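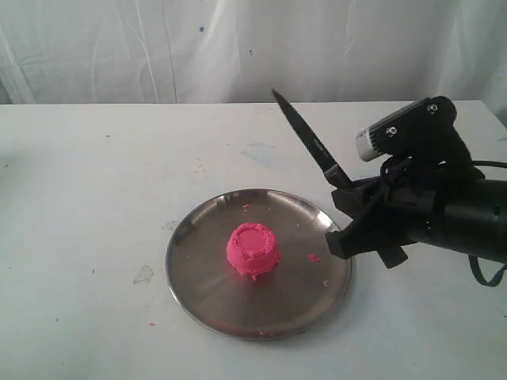
Keltgate Reed Diffuser Study: Student Project Report

Introduction

When our group sat down in January to pick a topic for the household products module, we went back and forth for a long while (longer than we'd like to admit) between fabric sprays, potpourri and reed diffusers. Diffusers won, mostly because every one of us had owned one at some point and had wondered why it smelled wonderful for a few days and then seemed to give up. We wanted to know how much the number of reeds matters, and whether flipping them really brings the scent back.

What we used

We bought two diffuser oils, a fig scent from Starau and a cedar scent from Thambiah, and poured the same amount of each into matching glass bottles. The reeds were plain rattan ones from Jinex, all cut from the same pack. One bottle of each oil got four reeds and the other got eight. The bottles lived in bedrooms at the Keltgate residence hall, on the same shelf in each room, with the windows kept shut overnight.

We asked 16 neighbors from our hall to step into each room at seven in the evening and rate the strength of the scent from zero to ten. They were wonderfully patient with us, and a few of them asked to keep a bottle when it was all over!

What we found

The project ran for 33 days. In the first week the bottles with eight reeds were clearly ahead for both oils, which is what we expected. What surprised us was how quickly the gap closed. By day 17 the ratings for the fig oil were nearly the same whichever bottle people were smelling, and the fuller bottle had gone down a great deal faster. The cedar held on better, though several people found it a bit much at the beginning and said so on their cards.

Flipping the reeds helped every time, but the lift was gone by the next evening or the one after. It also drips — we have a ring on one bookshelf to show for it, so please put a saucer underneath.

Problems along the way

Our biggest trouble was that people get used to a smell. Those of us sleeping in the rooms could hardly notice anything after the first few nights, so we left our own scores out. The heating also came on partway through, and we had no good way to allow for that. If we did this again we would weigh the bottles each evening — we only marked the oil level with tape — and try a smaller room, perhaps a bathroom, where four reeds might be plenty.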